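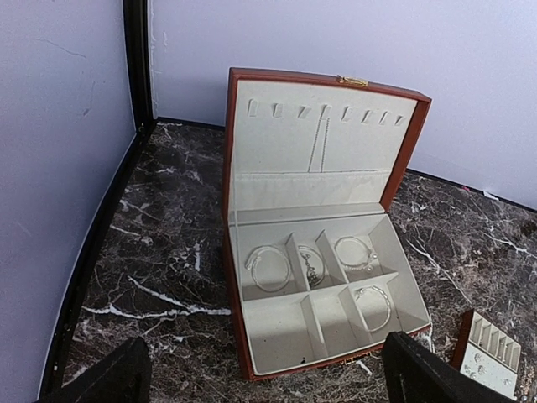
How do you keep a thin chain from knotting? Hang it up by itself and let the ends drop into the pocket in the lid.

So that was my big discovery for Saturday, and I'm a little embarrassed at how pleased I am with it. I sat down to sort the jewelry box at 3, meaning to spend 20 minutes, and of course the tea went cold and it was nearly dark when I got up again. The silver necklace is on one of the little tabs now, all alone in the row, and it looks so elegant there that I don't want to give it neighbors!

The bracelets went in the back compartments, one to each, and the fourth in the front right. I love the sparkly one best, it came from the Badent shop the summer we drove up to Esten, and I paid 40 dollars for it and felt wicked all the way home. The dark knotted piece is still a knot. I worked at it with a pin until my eyes crossed – then I tucked it in the middle with the narrow-looking bracelet and told it we'd try again after supper. We didn't.

I do like the box itself, that reddish brown with the pale lining. I must remember to call Aaltonen's about the watch strap on my lunch break, and to look for my pearl earring in the blue coat.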